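Home Baskets Rails Wall panels Table coverings Questions Contact

Questions about work corners

On this page we collect the questions which customers of Trovell send us most often. They are about the wire mesh baskets, the aluminum rails they hang from, the patterned wall panels and the marble-pattern coverings for tables. If your question is missing, please write to us and we will answer, usually in the same week. The answers are written by me, Shabani Owino. Wycliffe Urio checks the ones about mounting, as he has mounted much more than I have.

Which basket should I take, the shallow one or the deep one?

Think first about what you will put inside. The shallow basket (we call it Ametti) is for flat and small things that you want to see at once: pens, tape, a small ruler, cleaning cloths. The deep basket (Dewulf) is better for things that stand up or roll away, such as bottles, rolled cables and brushes. Many customers buy two of the deep ones and later tell me that they cannot find anything at the bottom. I would start with one of each and live with them for a month.

Can I hang a basket in the middle of the rail?

Yes. The Ametti has two hooks at the top edge and they go over the rail at any place. You can move it to the left or to the right without tools. Please lift it when you move it, do not slide it, or the hooks will make thin scratches on the aluminum.

The Dewulf is different. It is fixed with clips, and the clips need a small flat screwdriver to open. For this reason we recommend it for the side wall, near a corner, where it can stay.

How much weight can a basket carry?

The Ametti carries 400 grams and the Dewulf carries 3 kg. These are the weights we have tested here with the basket left hanging for 200 hours. A full bottle of glass cleaner is already too much for the Ametti. If the front of your basket begins to lean down, it is too heavy, please take something out.

White mesh or black mesh?

Both colors cost the same. White mesh is easy to see against a dark wall and you find it quickly with the hand. Black mesh on a dark patterned wall almost disappears, and some people like exactly this, because the corner looks calmer. But a black cable in a black basket on a black wall is not easy to find in the evening! I have lost one for two days.

Dust is the opposite. On white mesh you don't see it for a long time, and on black mesh you see it the next morning.

How do I clean the mesh?

Take the basket down and put it in warm water with a little dish soap. Use a soft brush, an old toothbrush is good, and brush along the wires and then across. Dry it with a towel at once and leave it on the towel until the corners are dry too. Please do not put it in the dishwasher. We had two customers who did this and the coating came off near the hooks.

My striped panels do not meet in the corner. Did I make a mistake?

Probably not. The wave pattern is printed in one direction only. If you mount the back panels with the lines standing and the side panels with the lines lying, the pattern cannot meet and it should not meet. It looks good this way, I think. What does look wrong is one panel turned by accident between the others. Before you fix anything, lay all panels on the floor in their order, go back a few steps and look.

Each panel is 295 mm wide. If your wall is not a multiple of this, cut the last panel and put the cut side into the corner, where the aluminum post will cover it.

Are the panels too busy for a place where I must concentrate?

This depends on the person. White waves on black are strong, and when three walls have them they are very strong. Some customers stop noticing after a week. Others wrote to me that they get tired eyes. If you are not sure, order the back wall only, and leave the sides plain until you know. We take back panels that are not cut.

Does the marble covering hide stains?

It hides small ones. The gray veins go in all directions, so a pencil mark or a few crumbs are difficult to see. This is nice when guests come and less nice when you look for a small screw. For work with small parts I put a plain white tray on the table — any tray from the kitchen will do — and keep the screws there.

Coffee should be wiped the same day. For a ring which is already dry, put a wet cloth on it for ten minutes and then wipe. No scouring powder, it takes away the shine and the place stays dull.

There are bubbles under my covering. Can I save it?

If you put it on less than one day ago, yes. Lift it from the nearest edge, slowly, to a little behind the bubble, and press it down again with a dry cloth from the middle to the outside. If it is older, make a very small hole with a needle in one of the dark veins and press out the air. In a dark vein the hole is not seen.

Do I need a rail on each wall?

No. One rail across the back wall, a little higher than the middle, is enough for most people. It also keeps the two corner posts at the right distance. If you mount it too high, you must stand up each time you want something from the basket. Sit in your chair, stretch your arm without effort, and mark that height with a pencil. Wycliffe asks me to add that two people should hold the rail for the first screws.

What is the Tresteo set?

Tresteo is the name for the complete set: posts, one back rail, panels for three walls, the covering, one Ametti and one Dewulf. It comes in two boxes, and the second box often arrives a day later, so please do not worry. The table is not included.

What should be in the baskets, and what on the table?

I can only say how I do it. On the table I leave what I use in this hour. In the baskets I put what I use on this day. Everything else goes in a drawer in another room, and I don't allow myself to buy a third basket. 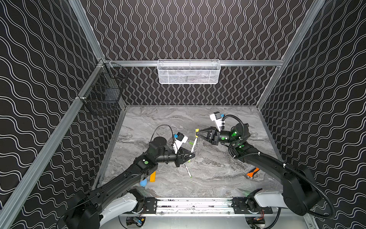 When the work is finished I empty the baskets also, once in a month, and wipe the rail behind the hooks. It takes five minutes. In March I found there a key that I had already paid to replace.

Related questions
Cutting panels at home without broken edges
Spare hooks and clips: which ones fit
Returning uncut panels
How to remove an old table covering

Last updated: March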